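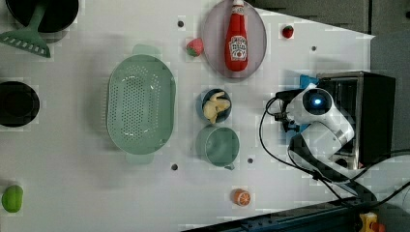
D. Auer
Technical writer, household water products

4. Setting up the Flerkutura under-sink filter

Before you begin, please read the whole section one time. You need an adjustable wrench, a bucket and a dry cloth.

1. Close the cold water valve under the sink.
2. Open the kitchen faucet and wait until the water stops.
3. Put the bucket below the valve and loosen the supply hose by hand. If it is tight, use the wrench.
4. Fix the bracket to the side wall of the cabinet with the two screws from bag 9.

CAUTION: Do not install the filter on the hot water line. The housing can crack.

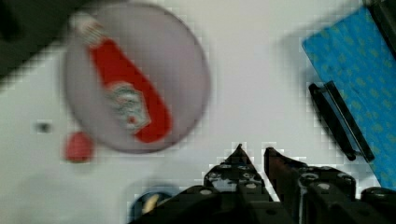 The filter housing must hang straight, with free space under it for changing the cartridge. Take out everything that stands in the cabinet and keep the floor of it dry during the work. If your counter is also full, a table nearby is a good help, and small things can share one place, like the red bottle lying across the plate. Leave the cabinet open until step 9 is finished.

5. Push the cartridge into the housing until it clicks.
6. Turn the housing to the right into the bracket.
7. Connect the blue hose to the valve and the white hose to the faucet.

Note: The hoses are nearly 99 cm long. Do not cut them shorter.

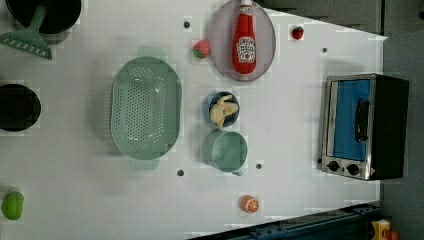
Bristano Customer Service, Fallton Office

8. Open the valve slowly and look at both connections. If there are drops, close the valve and tighten the nut a little.
9. Let the cold water run for five minutes. The first water can be gray from carbon dust. Do not drink it.

Note: To order a new cartridge, give us part number 3486. Orders which arrive during the January holiday are sent in the week after.

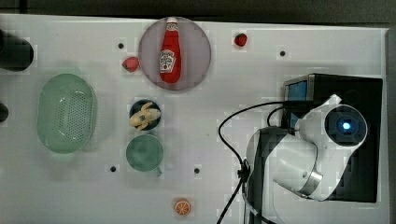 Fig. 4. Plate with red bottle, a strawberry on each side.

Write the date of installation on the sticker and put it on the front of the housing. For removing the filter, see section 5.

Text last changed: 28 Jul 2023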